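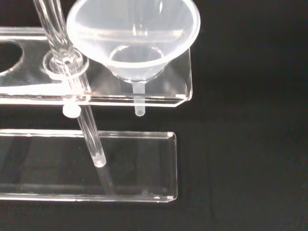

Search this book Enter keywords Go

Chapter 7
Comparing Grippers for Bench Work

A gripper that performs well on cardboard boxes may perform poorly on glassware. Laboratory items are often clear, smooth and easily broken, and many of them stand in narrow holes with little room for fingers on either side. A fair comparison of grippers must therefore begin with the objects and the tasks. The maker's data sheet comes later.

This chapter follows a comparison carried out at the Havdale teaching laboratory, where two grippers were tested on the same arm. The first, the Pikby, has two flat parallel fingers with replaceable pads. The second, the Trokitz, has curved fingers that close around a part. Both were run from a Zhong controller, and the control program was left unchanged between runs except for the finger offsets.

The tasks were taken from an introductory chemistry bench: lifting a test tube from an acrylic rack, removing a funnel and returning it to its hole, carrying powder in a small scoop, and picking up a round-bottom flask from a cork ring. A black cloth was used as the work surface throughout.
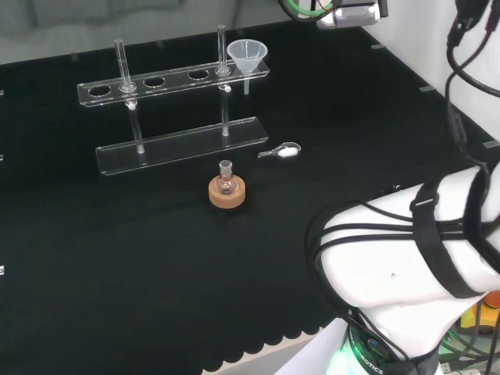
Placement deserves as much attention as grasping. A tube that is gripped slightly off its axis can usually be lifted, but it may strike the edge of the hole on return. Students should record the two stages separately – a single score for the whole task hides the stage at which the fault occurred.

The full series came to 3,000 attempts, divided equally between the grippers. Pads on the Pikby were replaced after every 900 closures. The room was held at 68 degrees Fahrenheit, and the cameras were checked against a printed target each morning.

After studying this chapter, the reader should be able to write a test plan for two grippers, define a failed grasp in plain terms, and explain why the arm and controller must stay the same throughout. Section 7.1 deals with the choice of test objects. Section 7.2 covers finger shape and pad material, and Section 7.3 turns to camera position and the particular trouble caused by clear parts.

This site uses cookies to remember your reading position. Accept Manage settings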